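Tirkendale branch, loan desk and customer sign-up area
Walk-through checklist, November round

Checked by: Malou Egilsson
With: Chun-yin Yang (branch), Aleksi Niskanen (systems, by phone)
Last round's open items: 3
Open items after this round: 4

Marks used: **OK**, **Fix** (needs work before the next round), **Stop** (take out of use until fixed), **N/A**.

## 1. Customer ID and sign-up

- [x] ID reader powers on and reads both sides of a card. **OK**
- [x] Staff ask for consent before scanning. **OK.** Watched two sign-ups. Both staff members read the consent line from the card and waited for an answer.
- [ ] Address proof matched to the application before the file moves on. **Fix.** One file had gone to the credit step with a utility bill in a different last name. The customer had recently married and the certificate was in her bag, but no one had asked for it. Chun-yin has called her back in.
- [x] Selfie check run by the customer on their own phone or on the branch tablet. **OK**
- [ ] Branch tablet clears the last customer's details when the session ends. **Fix.** The phone number stayed in the field on the first try. It cleared after a restart. Aleksi says the Drultis app keeps that field until the next login and he will turn the setting off from his side. Until he confirms, close the app by hand after each customer.

Comment: the consent card is the old version. The wording is still valid, but the phone number for questions goes to the Mäkelä office, which no longer takes those calls. Use the number on the poster by the door until the new cards arrive.

## 2. Loan files and paper

- [x] Cabinet locked when the desk is unstaffed. **OK**
- [x] Key log filled in. **OK.** Two signatures are hard to read. Please print the name next to the initials.
- [ ] No customer papers left on printer or desk. **Fix.** Found a repayment schedule in the printer tray at opening. It had a full name and account number on it. Reported through the usual form. The printer can hold jobs until a staff code is entered, and this should be turned on for all users, including the temporary logins.
- [x] Shred bin locked and under the fill line. **OK**
- [x] Sample of 22 files pulled for signature check. **OK.** All signed. In one file the borrower signed on the guarantor line and the correction was initialed properly by both parties.

Comment: the sample was drawn by Tiina Ruotsalainen from the full list, so the branch did not know which files would be pulled. Please keep doing it this way.

## 3. What the customer is told before signing

- [x] Interest rate shown on the first page of the offer. **OK**
- [x] Total amount to be repaid shown in dollars. **OK**
- [x] Late fee explained out loud. **OK**
- [x] Cooling-off period explained. **OK.** One staff member explained it well but after the signature. It belongs before. Spoke to him at the desk and he did it in the right order with the next customer.
- [x] Customer offered a copy to take home. **OK**
- [ ] Credit line customers told that interest runs only on the amount drawn. **Fix.** This was the weakest part of the visit. The customer I sat with left thinking she would pay interest on the full limit from day one. The leaflet says it correctly in small type on the back. Staff should say it in their own words and then ask the customer to repeat how it works.

Comment: Mwanahawa Ogola has a short script for the credit line talk that she used at her last branch. She will send it to Chun-yin. It takes almost 3 minutes to go through. The branch was worried about the line at lunch, but the talk can be given while the credit check is running.

## 4. Systems and access

- [x] Each staff member uses their own login. **OK**
- [x] Screens lock when left. **OK**
- [x] Leavers removed from Cluvine. **OK.** Last round there was one old account still live. It is gone.
- [x] Credit limit changes need a second approver. **OK.** Tested with a dummy account. The system refused to let the same person enter and approve.
- [x] Decline reasons recorded. **OK.** Some are very short. "Income" is not enough. Write what about the income did not meet the rule, so that whoever takes the customer's call can explain it.

Comment: Aleksi asked whether staff still keep passwords on paper. I looked and found none. I did not open personal bags or drawers.

## 5. The room itself

- [x] Exit route clear. **OK**
- [x] Exit sign lit. **OK**
- [x] Alarm button under the counter tested with the monitoring company. **OK.** They called back quickly and asked for the code word.
- [x] Fire extinguisher tag in date. **OK**
- [x] Voices at the loan desk can't be made out from the waiting chairs. **OK.** Moving the chairs after last round has helped.
- [x] Cash drawer. **N/A.** No cash is handled at this desk.

Comment: the chair at the second desk drops when someone heavy sits on it. It is not a danger yet, but order a new one.

## Items carried over

Of the three open items from last round, the old Cluvine account and the waiting chairs are closed. The third was the printer. It was marked as fixed by the branch, but the hold setting had only been applied to permanent staff, so it stays open and is counted in section 2.

No item in this round was marked Stop.

## Who does what

| Item | Owner | When |
|---|---|---|
| Call back customer, match address proof | Chun-yin Yang | Done, waiting for papers |
| Tablet keeps phone number | Aleksi Niskanen | Before Saturday opening |
| Printer hold for all logins | Aleksi Niskanen | Before Saturday opening |
| Credit line script and practice | Mwanahawa Ogola, Chun-yin Yang | Before next round |
| New consent cards | Tiina Ruotsalainen | Ordered |
| Desk chair | Chun-yin Yang | No fixed date |

The open count is lower than the number of lines in this table. The consent cards and the chair are comments and don't count as open items. I have counted the address proof as open until the certificate is in the file.

Chun-yin asked for the next visit to be on a busier day so the lunch line can be seen. That is fine with me. Send questions on any of the marks to me directly, and copy Tiina if it concerns the file sample.
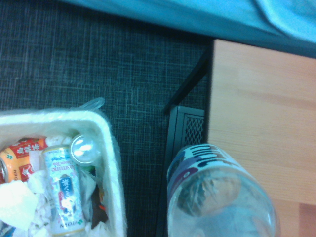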